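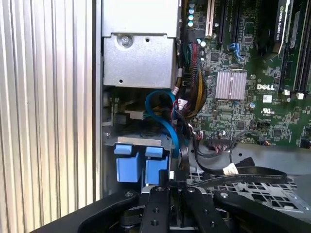
Samran Saithong asked me at practice why we don't just do the drive carrier by hand, and fair enough, it'd take me three seconds! (Pause, let them laugh.)

But our club entry, Jemska, has to handle the whole tower itself, so we spent most of September on blue plastic tabs. Six of us, one old Dell, a LOT of arguing about grip angles.

Next slide – mention the printed tray, I'm weirdly proud of it. 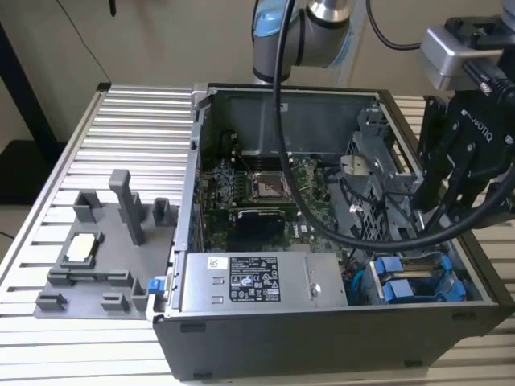 *Jemska workbench: open tower, CPU parked in the tray.*

Then over to the code, 5 minutes max.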